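Firkell two-finger gripper kit – a month on the bench

Rating: 3.5 out of 5

Bought the Firkell kit in July to go on the end of my home-built arm. The arm's nothing fancy, printed joints and a plywood base, lives in the garage on a bench I share with the mower. $151 for the gripper, plus 20 for postage from Peditz, who were quick. Box was a bit squashed, parts fine.

What you get: palm casing, two parallel fingers, one servo, control board, bag of screws. Bag of screws is one short. Emailed Peditz, they sent another bag, no fuss.

Assembly took me an evening and a bit. Instructions are okay up to step nine, then the drawing for the finger rails is mirrored and you'll put them in backwards like I did. Pull it apart, swap them, start again. Don't do the palm screws up tight until the fingers slide freely. Mine bound up at one end of travel until I backed two of them off a quarter turn. Cable exit is in a stupid spot too, right where the wrist bends – I filed a notch and ran it out the side.

The better half of the purchase is the sim model. Comes as a download, loads straight into Jikance, and the fingers open and close at the same widths as the real ones as near as my calipers can tell. I do all my grasp testing in there first now. Saves knuckles. View is from behind the wrist, same as where I'll mount the camera eventualy.

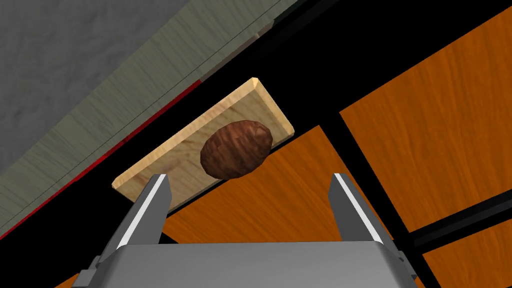
Jikance, wrist view. Fingers open, brown lump on the pale board, orange panels underneath.

Colours are garish but you get used to it. The lumpy egg-shaped thing is what I use for tuning as it's an awkward shape, no flat sides to grab. Boxes are easy, anyone can pick up a box. Physics is a bit slippery out of the download – default friction is too low, I bumped it up and grasps started matching the garage. Also runs like a dog on my old laptop if you leave shadows on.

Real world results. I did 50 picks with small potatoes off a chopping board, same approach angle each time. Most came up clean. The misses were nearly all the finger tips touching the board before they'd closed, so that's my height calibration and not Firkell's fault. Glued some bike tube rubber on the tips and it got better again. Should come with rubber tips at this price, frankly.

Noise: whines when holding. Can hear it from the kitchen. Servo gets warm after a long hold but hasn't cooked itself.

Compared to the Lại gripper I had before: that one was $93 and lighter, but had slop in the fingers you could see from across the room and no sim model at all. Wouldn't go back. If you only want to pick up blocks with the kids, get the Lại and spend the diference on filament.

Good: stiff, sim model, Peditz service
Bad: mirrored drawing, cable exit, no rubber tips, whine

Would buy again, probly on sale. Still waiting on the camera bracket, will update when it turns up.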